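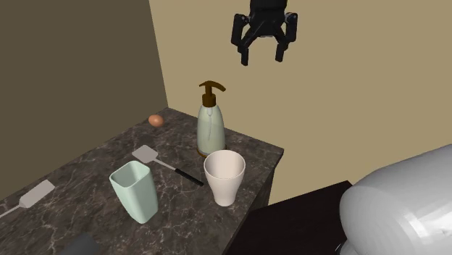
Chapter 7
Test Rules for Household Manipulation

A robot that can pick things up in a kitchen is a wonderful thing to watch. A robot whose results another lab can check is even better, and that second kind is what this chapter will teach you to build. We're going to talk about rules: who writes them, how they get into a simulator, and why a good set of them makes your work more fun (yes, really!) as well as more trustworthy.

Let's start with a story. When Tymofii Hordiienko joined the test group at Trandent, he was handed a log of 1278 simulated pick-and-place trials and asked for a success rate. He came back with three of them. One counted a trial as a success when the object left the counter, one when it stayed up for two seconds, and one when it reached its target without anything else being knocked over. Every one of the three was correct arithmetic! The log just didn't say which question had been asked. By the strictest reading, 862 trials passed.

Out of that muddle came the Skikance protocol, which we'll use as our working model for the rest of the book. It has 33 clauses, and you'll be glad to hear that most of them fit on one line. The ones you'll meet first deal with the start state, the definition of a grasp, contact with bystander objects, and the moment when the clock stops. 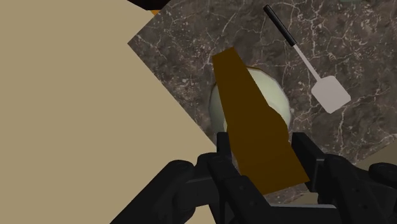

Clause 4 is my favorite, and it's the one students argue over most. It says that a grasp must be judged from recorded contact between the fingers and the named object, and never from a camera view alone. Think about what a close view gives you. A flat brown piece clamped between two black fingers can hide most of a pale, rounded object standing behind it, and from that one angle you can't measure the gap between them. The contact record can settle whether they touch – and the simulator will happily write it for you at every time step.

The Gemden supplement adds a settling period of up to 30 time steps before scoring begins. Section 7.3 covers how to choose the length, and the Antoniuk exercises at the end of the chapter let you try several settings on the same log.

Before you read on, write down your own definition of a successful grasp in one sentence. Keep it somewhere safe. You'll need it for Section 7.2, where we try to break it.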